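Notebook, September 2021
Chores list, cloth folding and table wiping

Today I write down where we stand with the question from Jultlow: can the arm do a small household job without a person near the stop button? My answer for this month is no, but a smaller no than before.

I ran the cloth pickup with the Qin settings, 13 tries. The arm took the cloth in 10 of them. In 2 it pinched only the top layer and lost it on the way up, and in one it closed on air. When the cloth is flat the result is good. When it is crumpled, the choice of the grasp point is still weak, and a real kitchen cloth is always crumpled.

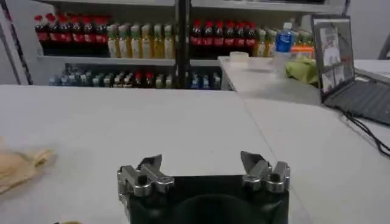 Fingers open over the white table, beige cloth at left. Bottle shelves behind.

Folding after the pickup I do not count yet. The first fold is fine – the second one moves the whole cloth toward the edge and the arm does not notice. Touran Taheri thinks we should lower the closing speed before we touch the planner. I agree, but I want to change one thing at a time.

Wiping is closer. With a fixed path the arm can clean a table, but it does not know if the table is clean. A person looks and knows.

To do:
– repeat the pickup with the Drira finger pads, same cloth
– cut the log to 700 lines per run, the present files are too heavy to read
– ask Touran for the old folding notes from Drametti
– try the green cloth also, it may be easier to separate from the white surface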